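Luvaddale packing room – walk-round checklist for the bagging station
Filled in by Ulises Villca, March, before the morning start

I have kept the same order as last time, so you can lay the two sheets side by side. Comments are mine, and please write your own underneath if you see it differently, because you folks are the ones standing there all day.

1. Arms and grippers
Fingertip pads seated, green edges intact: OK
Cable along each arm clear of the joints: CHECK AGAIN
Comment: The pads look fine to me. I would like somebody to follow the black cable under the left arm through one full slow cycle, with a hand near the stop button, and tell me whether it ever rubs. I know it's a dull job, and I'll gladly bring the coffee.
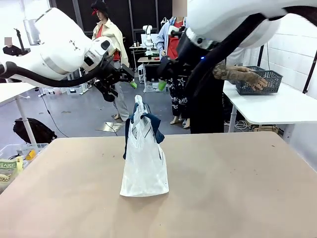 2. Tabletop and bags
Surface clear apart from the work: OK
Bag standing upright near the centre: OK
Comment: A few dark specks and scuffs on the tan top, so wipe it down at the break. When we bagged by hand, each of us had our own way of opening the plastic, and we would fix a crooked one without thinking. Now the fixing is a separate task, done with the arms stopped. I understand that feels slow – it felt slow to me too – but please don't reach in, even for a sleeve hanging over the side.

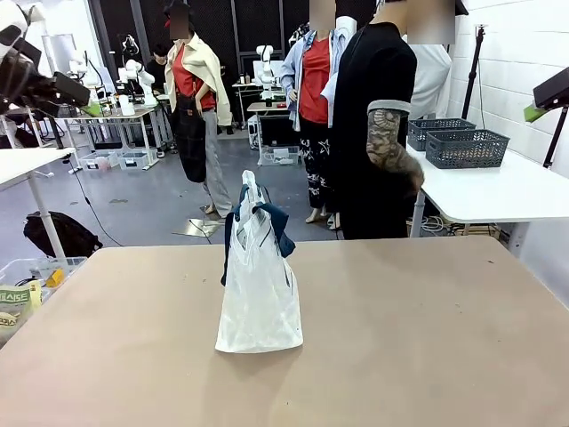

The other change I keep hearing about is the quiet. Two people used to fold across from each other and talk the whole shift, and now one of you loads the baskets while the other watches the Sestitz screen. We have agreed to swap those places at every break, so nobody spends a whole day only watching. The last trial batch was 504 bags, and the notes from whoever was watching got shorter and shorter toward the end, which tells me plenty.

3. Floor and walkways
Bags and coats off the floor: NOT OK
Cables tied up and out of the path: NOT OK
Comment: There is a black backpack under the left table, and it needs to go in a locker. The cables along the wall and beneath the basket table want tidying, and the black one running out across the floor needs a cover. Mockus has the covers in stock and I have asked for five.
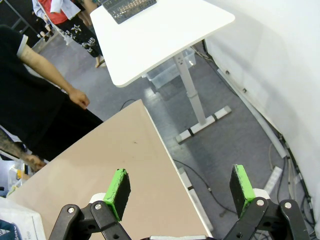 441 words

4. People near the station
Everyone knows where the stop button is: OK
Closed shoes for anybody walking through: REMIND
Comment: Visitors too, please, and that goes for friends from the Wumlow office who are only popping in to say hello. Keep arms and hands off the table edge while the gripper is live, open or closed.

5. Still to do
Cable covers, locker key, slow-cycle check on the left arm. I'll be round again after lunch, and I would love to hear how the swapping is going.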